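Speaker notes – "Are the dishes done yet? Machines and small chores"
Oltlow community library evening, July 28, 2025
Johannes Modise

(Wait for the latecomers to sit down. Thank Annatjie for the room and for the cake, and mention that the cake is for afterward.)

Good evening, everybody, and thank you for coming out on such a warm night. I know a few of you from the repair mornings at Pillay, and some of you have come because the poster promised robots, so let me say right away that I didn't bring one. What I brought is a question I get asked at nearly every family dinner, usually while I'm standing at the sink with a towel over my shoulder: when is one of those machines going to do this for me?

My short answer is that a machine can do a piece of a chore today, and a fairly good piece if you pick it well. My long answer is the rest of this talk, and I'll try to keep it friendly.

(Slow down here. Last time I rushed this part.)

Think about what you do when you clear up after breakfast. You pick up a mug. You look inside without noticing that you looked. If there's coffee left you keep it level, and if there isn't you swing it by the handle or hook two on one finger, and you're talking to somebody the whole time. We call that one chore, but it's a whole string of small decisions, and each of them has to be worked out for a machine or learned by it from a great many tries.

Mugs are a lovely place to start, because we all own too many of them. My own cupboard has tall ones, squat ones, one with a handle so small that only my granddaughter can use it, and one from the Trekwood summer fair that I'm not allowed to throw out. Every one wants to be held a bit differently. You can take a mug by its handle, or around the body, or you can reach into the top and pinch the wall, and that last way suits a two-fingered gripper rather well, as long as it comes down in the right spot.

(Next slide. Give them a moment to look before talking.)

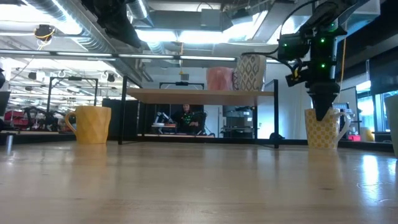

Shireen Hendricks wrote to me after the Dullimberg version of this talk and said I was being far too kind to the machines. Her view was that picking up a mug is the part of the job she never minded. What she minds is the pan that's been soaking since last night, and the lunchbox that has been in a school bag over a long weekend, and she would like to hear about those before she gets excited.

I think she's right to grumble, and I've moved the next part up on her account. A mug standing upright on a clear table, in good steady light, is about as polite as an object gets. I like the faceted yellow one for this reason – all those little flat faces give a gripper's fingers a different surface depending on where they land, and you'd hardly think about it with your own hand. A patterned mug brings up another matter, which is how well the camera can find the rim and the handle when the decoration is busy. Those are fair problems, worth the work. They still aren't Shireen's pan.

(If somebody asks about dishwashers here, say yes, the dishwasher is a robot of a kind and a very good one, and we do the loading for it. That usually gets a laugh, then move on.)

Now for the shop floor, where things look brighter. Let me make up a little sum for you. Say a packing bench handles 3000 mugs in a shift, all the same shape, all arriving the same way up. If a machine fumbles 69 of them and a person nearby sets those right, the owner may be quite content. At home you wash maybe six, all different, and if one lands on the kitchen tiles you'll remember it until August. The chore looks the same and the patience for mistakes is a world apart.

So when you see a film of an arm doing something handy in a kitchen, I'd ask you to wonder about a few things. Was that the first try? Had it met that cup before? Who put the cup there, and who dried it and found a place for it in the cupboard afterward? I ask these fondly. I've spent a good part of my working life around machines and I'm still pleased every time one picks something up and puts it down gently.

(Check the clock. If we're past the half hour, skip the laundry story. If not, tell it, but leave out the part about the socks.)

For questions: Huw will carry the microphone, starting from the back. Repeat each question for the folks by the door. Cups go on the trolley, please, and I'll be washing.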